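4. Processor handling at the shared bench

4.1 Scope
The Oritura cell handles the processor. Cabling, inspection and release of the case stay with the technician. Staff who used to fit processors by hand now work to this section.

4.2 Setting up
1. Lay the open case on the slatted table with the grey tray close beside it.
2. Check that the socket retention frame is open.
3. Select programme 42 and keep hands clear of the case.

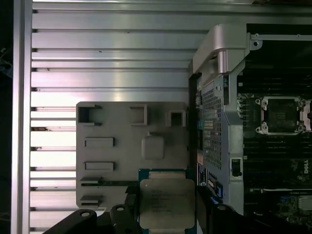 Speed is limited to 80 mm/s while a processor is held. Do not raise this limit to recover lost time - refer delays to the shift lead.

4.3 Technician's checks
4. Wait for the hold signal, then look at the socket from above. Confirm that the memory latches and the retention lever are clear of the gripper.

CAUTION: Never guide the fingers by hand. Press Hold first.
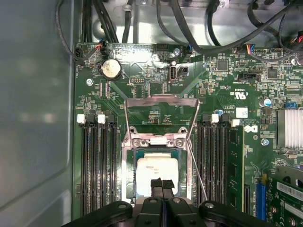 5. Enter the result at the terminal. One technician may look after 2 cells, but may clear only one hold at a time.

Note: Finger pads are changed every 1000 cycles by the day technician.

4.4 Loose cables
6. Keep power and data leads away from the socket before restarting. 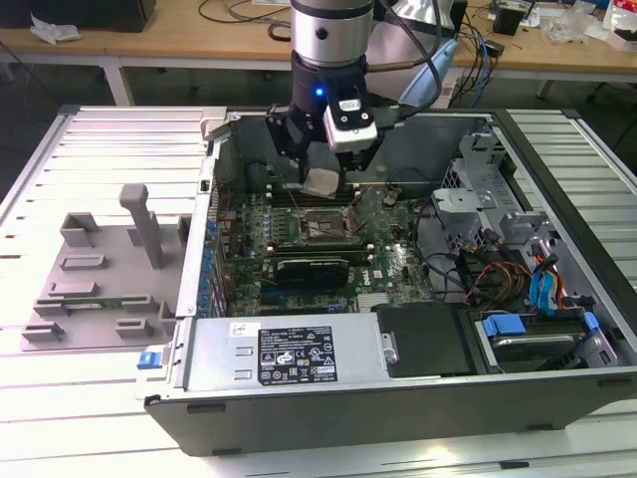
Lucía Calvo

Changes to job duties are listed in the Tustari site handbook. Technicians moving from hand fitting complete the bench course before they sign for a cell.

Issue 10/30/20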